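Pre-session inspection checklist: computer assembly cell
Demonstration collection for policy training, Plindport bench
Completed by: Chang-ho Yoo. Reviewed by: Hervé Guillot. Period: March

Complete before the first recorded episode of each shift and again after any change of fixture, fingers or camera mount. Mark P (pass), F (fail) or N/A. An F in section 1 stops the session. An F elsewhere may be cleared by the reviewer in writing.

1. Arm and gripper

1.1 Emergency stop tested from the operator's position. P
1.2 Protective stop recovers without a restart of the controller. P
1.3 Cable along the arm secured, with slack at full wrist rotation. P
Comment: tie nearest the wrist replaced. The old one had slid towards the joint.
1.4 Gripper fingers tight, faces clean. P
1.5 Grip force set to the low profile for boards and thin parts. F, cleared
Comment: controller had loaded the drive profile. Corrected and reloaded before any part was picked up. HG to add the profile name to the episode header.

2. Table, tray and computer

2.1 Fixture tray bolted to the extrusion, no movement by hand. P
2.2 Tower on its side, side panel off and stored away from the cell. P
2.3 Tower disconnected from mains, power supply discharged. P
2.4 Loose cables inside the case clear of the approach path. P
Comment: bundle beside the drive cage is acceptable where it is. Do not tape it down. Episodes from the Vernesberg bench have it untaped and the two sets are to be merged.
2.5 Parts in their assigned places: hard drive upright in the rear slot, CPU in the square pocket, RAM stick in the long slot. P

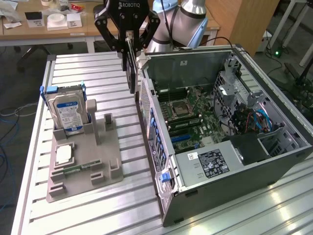 Reading time: 2 min

2.6 Thin parts held vertically over the case edge, with clearance confirmed at slow speed before recording. P
Comment: the left edge is the tight side. Operators should come in high and lower straight down. Diagonal approaches are to be labelled "recovery" and kept, not deleted.

3. Recording

3.1 Fixed camera mount checked against the reference overlay. P
3.2 Joint, gripper and video streams share one clock. P
3.3 Free disk space adequate for 40 episodes. P
3.4 Room lighting as per the reference. F, cleared
Comment: the aluminium ridges catch the light, mostly on the near side. Exposure locked. No change to the lamps, as the earlier batches have the same glare.
3.5 Background left in its normal state. P
Comment: the desk and cupboard behind the cell need not be tidied between episodes. Some variation is wanted. Keep people out of view.

4. Episode quality

4.1 Start pose within tolerance. P
4.2 Failed insertions flagged at the time by the operator. F, open
Comment: 2 episodes in the last batch were saved as successes with the part not seated. Both relabelled. Operators to use the foot switch before opening the gripper.
4.3 Language instruction matches the part handled. P

Open actions
CY: refresher on the foot switch for item 4.2.
HG: header field for grip profile, item 1.5.
Hervieu to supply spare finger pads. Order placed, no delivery date.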